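Container refund depot to open in Fastthorpe

5 March 2026

Fastthorpe residents will be able to return empty drink containers for a refund in their own town from the end of the month, after the shire signed off on a depot in the former Ritchie tyre shop on Station Street.

The depot will be run by Tretetti, a recycling firm that already has a site in Trukeck. Until now, Trukeck has been the closest place for people in Fastthorpe to claim the refund, a drive of 18 kilometres each way.

The shire voted in February to lease the building to the firm for 2 years. The lease covers the main shed, the front office and the sealed yard behind, where cars will queue off the street. Tretetti will pay for the fit-out, and the shire will resurface the driveway and paint new line markings on the kerb.

A shire survey held last spring drew 454 responses. Most people who answered said they wanted somewhere local to take their empties, and many said they currently put eligible containers in the kerbside recycling bin or the rubbish. Several sporting clubs wrote in separately. The netball club told the shire it had a garage full of cans from last season and had run out of drivers willing to take them to Trukeck.

Not everyone was in favour. Neighbours on the eastern side of Station Street raised concerns about the noise of breaking glass, early truck movements and traffic near the primary school. In response, the shire has set conditions on the approval. Glass must be tipped indoors with the roller door closed, trucks may not enter the yard during school drop-off and pick-up, and the depot will shut on public holidays. The conditions will be looked at again after the first year.

The firm expects to take in 3,000 containers on an ordinary trading day, with more over summer and after long weekends. People with small loads will be served at a counter in the front office. Those with full bags or trailers will be sent around to the shed, where staff will unload and count. Refunds can be paid in cash or to a bank account, or given to a local group that has signed up with the depot.

Clubs, schools and charities can register now by filling in a form at the shire office. Each group will get a number that supporters can quote at the counter. Groups planning a large collection drive are asked to ring ahead so the shed isn't swamped.

Most plastic, glass, aluminium and steel drink containers that carry the refund mark will be accepted, along with small juice and flavoured milk cartons. Plain milk bottles, cordial bottles and food jars will not. The shire says these should still go in the kerbside bin.

Containers should be empty. They don't need to be washed, but a quick rinse will keep ants and wasps away if bags are being stored at home. Labels should be left on. Bottles that have been squashed a little are usually fine as long as the label can be read.

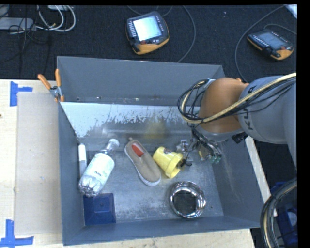
Kerbside collection stays the same

The shire says the depot will not change the yellow-lid bin service. Bins will still be emptied once a fortnight, and the collection calendar posted to households in summer remains correct. Residents who would prefer to keep putting their drink containers in the yellow bin can do so.

The waste transfer station on Quarry Road will also keep its current hours. It won't pay refunds, but a donation cage for drink containers will be placed beside the gatehouse, with the money going to the Fastthorpe swimming pool shade fund.

Work on the Station Street building has started. The footpath out the front will be closed for short periods while the driveway is done, and pedestrians are asked to use the other side of the road. Parking outside the bakery is not affected.

Opening hours will be listed on the shire website and on the noticeboard at the library once they are settled. Anyone interested in casual work at the depot can leave their details at the shire office counter.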